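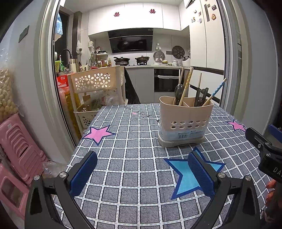
Can the utensil holder stand on a dining table instead of the kitchen counter?
Any flat surface will do. The drip tray goes under the holder and catches what runs off the utensils.

Mallutley Utensil Holder with Drip Tray
Beige holder, gray tray. Sold by Skelum.

The Mallutley is an upright plastic holder for the tools you reach for while cooking and serving. Round holes along the lower half let air in. The tray lifts away for rinsing.
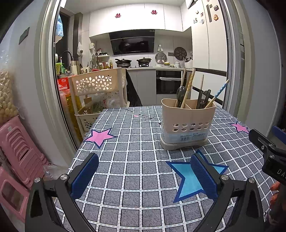

Long chopsticks, a ladle and kitchen scissors can share the holder. Put the heavier tools in first and lean the light ones against them. Knives should go in a block.

Care
Wash the holder and tray by hand in warm water with dish soap. Use a bottle brush for the holes. Empty the tray every 5 days, or sooner if you put tools away wet. The label at the base can be left on or peeled off after 10 minutes in warm water.

Ordering
Orders placed before 5 p.m. leave our Lulldale warehouse the same day. Unused holders can be returned within 20 days. Spare trays are sold separately and will be back in stock in September.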